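Search this site
Enter keywords
Print this page | E-mail this page

Classroom Teacher, Grades 4 and 5 - Clastden School

Clastden School is hiring one full-time teacher for its combined fourth and fifth grade classroom. The position opens after winter break and runs through the end of the school year, with renewal possible for the following September.

The teacher will plan and teach reading, writing, math and science to students at two grade levels in the same room. Math is taught in small groups by skill, and students move between groups during the year. We use the Denero reading program in both grades. Experience with it is helpful but not required - training is provided before the start date.

Other duties include one recess period a day, two evening conferences per term, and written progress reports. We do not give letter grades below sixth grade, so applicants should be comfortable writing clear comments to families.
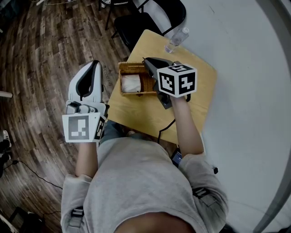
Applicants must hold a current state elementary teaching license or be able to get one before the start date. At least two years in a classroom of your own is preferred. Student teaching counts toward one of those years.

Salary follows the district schedule. The teacher also receives $800 for classroom supplies and up to $2000 a year toward approved graduate courses. Health and dental coverage begin on the first day of work.

To apply, send a cover letter, a resume, a copy of your license and the names of three references to the Clastden School office, Room 4, 1378 Ogundipe Avenue. In your letter, please describe a unit you have taught and what you changed the second time you taught it. One page is enough.

Applicants chosen for an interview will be asked to teach a 30-minute lesson to a group of our students. The topic will be sent ahead of time.

Applications are read as they arrive, and the position stays open until filled. Please do not call to check on an application - the office will write to everyone who applies.

Last updated: 15 November 2018
Print this page | E-mail this page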